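The quiet hour before the arms wake up

At Futside the working day of the robots begins with a person and a soft cloth. The company keeps a two-armed cell on the ground floor of its building in Kanetti, and before the motors get power, the cell has to be looked at. The routine takes 40 minutes when all is well. On a bad morning it can eat the whole time until lunch.

I spent two days with the team that keeps this cell in order. I expected to hear much about software. Instead we talked mostly about cables, screws and the small rubber parts on the fingers.

The cell was put together in August, on a table that was already there. Each arm comes in from its own side, and the space where both can reach is smaller than a visitor would think. The arms do simple things in it, such as picking up a pen and putting it into a holder. Simple things are good for finding faults. If a base has moved by the thickness of a coin, a large box will still be gripped, but a pencil will be missed, and everybody will see it.

For this reason the team uses a writing-desk test after every repair. One arm takes a marker and holds it. The other goes down towards the table. If the marker leans to one side during the hold, the fingers are not closing evenly, and the gripper must come off again.

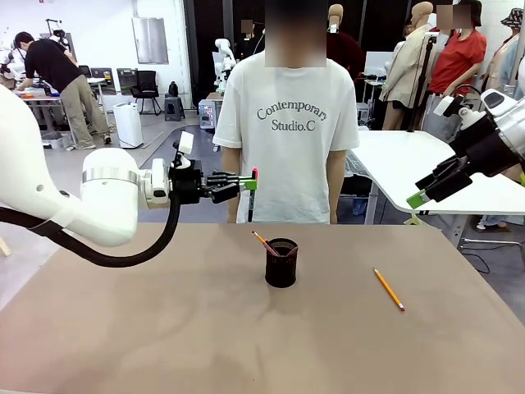

Doležal, asked which part gives the most trouble, answered that it is always the cable and almost never the arm. A cable which is too short pulls at the wrist when the arm stretches out, and then the joint is blamed for it. One which is too long catches on something. Doležal changed the length three times in the first weeks and still checks it by hand, moving the arm slowly through its whole reach with the power off.

The log book shows where the other hours go. Since the cell was started it has made 1684 test grips, and 72 of them were written down as failed. Most of the failed ones have the same short note beside them: fingertip. The tips get smooth with use, and a smooth tip lets a round thing turn. The team used to wait until the grips became poor. Now the tips are changed after a fixed number of grips, even when they look fine to the eye, and the old pair goes into a bag with the date on it.

Changing them is a small job. Two screws are taken out, the old tip is pulled off, the finger is wiped, the new tip goes on. The difficult part comes after. The gripper must be closed slowly, with nothing in it, so that the controller learns again where the fingers meet. In the first month this step was forgotten once, and the arm pressed so hard on a pencil that it broke in two pieces.

The cameras need their own care. Dust is wiped off in the morning, and then the arm is sent to a fixed point over the table to compare the picture with an older one. When the two do not agree, the camera mount is the first suspect. The screws there are so small that Futside keeps a special driver for them, made by Mavby, and it hangs on a string so that it cannot go home in a pocket.

Spare parts for both arms are kept in a cupboard in the corridor. The shelf for joints is almost full. The shelf for fingertips was down to its last box on my second day, and a new order had gone out that morning.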